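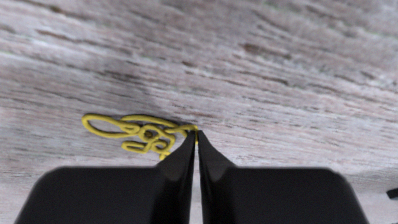 Chapter 14
Handling Cord in the Two-Arm Cell

The blocks and cups used in the earlier chapters have one property that made them easy to work with: the pose of the object is fully given by a position and an orientation. Once the gripper closes, the object moves as the gripper moves. Cord does not behave this way. A length of cord has a shape as well as a pose, and the shape changes whenever the cord is lifted, dragged, or set down. The methods of Chapter 12 still apply to the arm. They no longer describe the object.

This chapter follows the Saliba project, the final assignment in the second-semester robotics course at Lellevholm. Students work in teams of two. Each team receives the same simulated room and the same table and must write a program that picks up a cord, carries it to a marked point, and lays it down without crossing the strand over itself. All work is done in the Drorkex simulator. Readers who have only the book version of Drorkex can complete every exercise except 14.9, which needs the contact plug-in.

14.1 The model of the cord

Drorkex represents a cord as a chain of short rigid segments joined end to end. Each joint carries a bending stiffness and a damping term. The default chain has 500 segments. Raising the number to 1,000 gives a smoother curve but lengthens each run by a factor of roughly 2, and in most student programs the added detail has no effect on the grade. Teams should leave the default in place until the grasp is reliable.

Contact between segments is checked at every time step. If the step is too long, one part of the cord can pass through another between checks, and the log will show a clean placement where the strand has in fact crossed itself. The scoring script reruns each submission with the step cut in half for this purpose. A program that passes at the long step and fails at the short one receives no credit for placement.

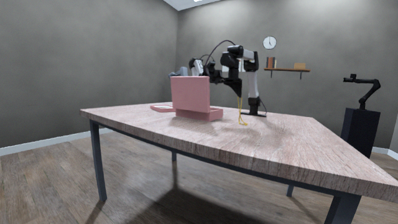

Sowmya Poduval, reading a draft of this section, objected that a halved step is still a fixed step, and that a team could tune its program to pass both. She would prefer a step drawn at random for each run. The point is a fair one. The random step was adopted in March and is now the setting in the course files, but the fixed pair is kept in the text so that the results in Table 14.1 can be repeated.

14.2 Choosing the grasp point

The grasp point fixes how much cord hangs on each side of the fingers. A grasp at the middle gives two free ends of equal length, which tend to swing toward each other as the arm slows. A grasp near one end gives a single long tail. The tail swings farther, but its motion is closer to that of a simple pendulum and can be predicted with the method of Section 9.3.

Height matters as much as position. With pointed fingers, the usable band between closing above the strand and striking the table is narrow. Teams commonly set the closing height from the nominal table height in the scene file and then find that the fingers stop short. The nominal value is measured to the center of the tabletop and

does not include half its thickness — add this before converting to the arm frame. The same correction applies to the second arm, whose frame has its own origin and must be handled separately. 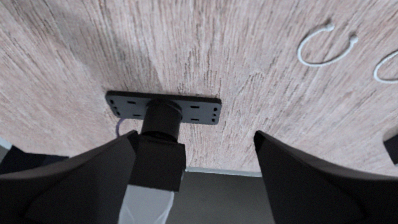

Once both arms report the same height for a shared test point, the grasp routine can be written once and called for either side. The call should pass the arm frame as an argument. Programs that store the frame in a global variable will run correctly for one arm and fail, often without an error message, when the second is added.

14.3 Sharing the workspace

The two arms can reach much of the same area. In the Saliba rules either arm may enter it, and both may be inside at once, provided that no two links touch. A contact ends the run. The simplest way to meet the rule is a lock: an arm asks for the area, waits until it is free, and gives it back after retreating. The lock is slow. It is also the method used by most of the teams that finished the 2-minute trial.

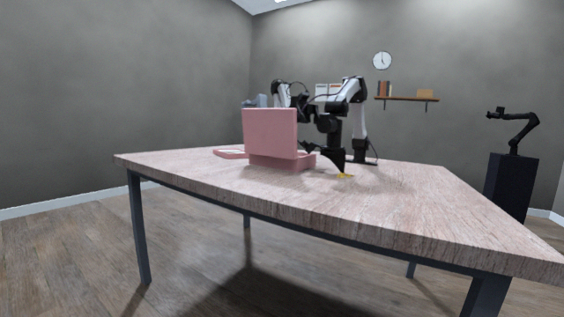

Figure 14.2 Two-arm cell in the simulator, with a small yellow object on the table beneath one gripper.

A faster method assigns each arm a moving region and checks the regions for overlap at each step. The check is cheap, but the regions must include the wrist housings and the gripper fingers. Section 14.5 develops the check in full. Before going on, students should complete Exercises 14.1 through 14.4 with the lock in place and save the logs — they are needed for comparison later in the chapter.

Related material from Sultico
Chapter 9: Swinging Loads
Chapter 12: Pose, Frames, and the Single Arm
Chapter 15: Folding Cloth
Drorkex Setup Notes for Students
Saliba Project Rules and Scoring Script
Corrections to the Text, October 23, 2024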